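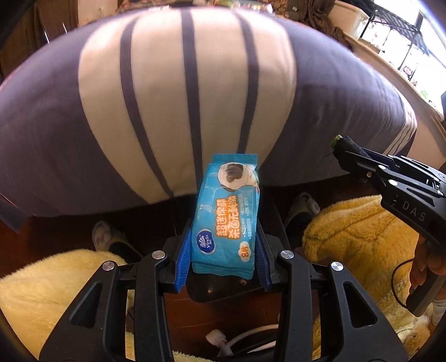
Vinda wipes, travel packet.

The Gorkolton Gauge

1. The reading

The gauge at Gorkolton stood on the seventh step of the old ferry landing. Ľudovít Vondráček read it at nine each morning and wrote the level in centimetres, to the nearest whole number. Where the surface was disturbed by wind he took the highest and lowest marks over one minute and entered the mean. He had done this for 12 years.

On Saturday, November 26, 2022, he entered 1458.

The figure was not possible. The staff was graduated to 900. He checked it twice, wiped his glasses and checked it again. The water lay where it had lain the day before, well below the landing, brown and slow. The number at the waterline was 1458, in the same black enamel as the others.

He noted the wind (light, westerly) and the state of the staff (clean, no damage). Under Remarks he wrote: graduation irregular.

He then telephoned the river office at Mumilton. The clerk asked whether he had misread a digit. He said he had not. The clerk asked him to send the form in as usual, and said that the program, which was called Jivano, would reject anything above the maximum.

Jivano accepted it. By noon the office had issued a flood notice for the lower town, calculated from a level of 1458. According to the tables, such a level would put the church under water to the clock.
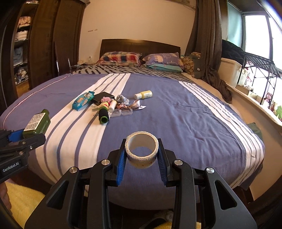

2. The notice

The lower town was empty by four. People went up the hill road with bedding and documents. The baker took his scales. A dog called Fakir refused to leave the bridge and was carried.

Vondráček stayed at the landing. His instructions required hourly readings while a notice was in force, and made no provision for the observer leaving. At five the staff read 1458. At six it read the same. The water had not moved.

At seven he lit the lamp and went down to the step. The staff read 312, an ordinary figure for the season. He held the lamp closer. The enamel was dry. On the stone behind him, at the height of the church clock if one sighted across the square, ran a dark line he had not seen before - level, and wet to the touch.

He went back up to the hut and opened the book. He entered 312 in the column for level. Under Remarks he wrote: falling.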